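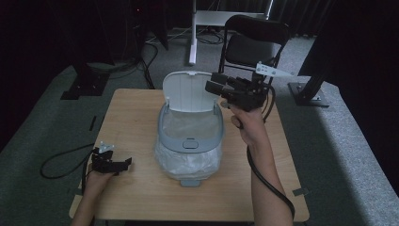

Bin-liner task at the Scanlon lab, with one gripper in each hand.

Our group spent a morning in April at Scanlon, where Arnel Lacson's team is testing a way of teaching robots household jobs without using a robot for the teaching. A person does the job while holding a pair of grippers, and the recordings are used to train a policy that later runs on two arms.

The task during our visit was the trash bin. It sits on a small square table with the lid up and a translucent liner hanging over the rim. Lacson said thin plastic is a good test. It folds differently every time, so a policy that has memorized one set of motions fails quickly.

The main result concerned how the recordings are chosen. The team first trained on 800 demonstrations taken from everyone who had tried the task. They then trained again on 300, picked to cover as many starting positions of the bag as possible. The smaller set did better in their trials, mostly on crumpled bags. Welington Aguiar, who ran the comparison, was careful to say it has been checked on one model of bin only. A second one, with a different lid, is next.

We were each given a turn with the grippers. Picking up the edge of a bag was harder than I expected, and I kept reaching with my fingers before remembering I couldn't use them. Aguiar said new people slow down a lot in their first session and that those early recordings are labelled separately.

There was a long question period. Someone from Multex asked about heavier bags, and Lacson said they had no data on that yet. The write-up, under the project name Illico, is still in draft. We left at noon with a copy of the task sheet.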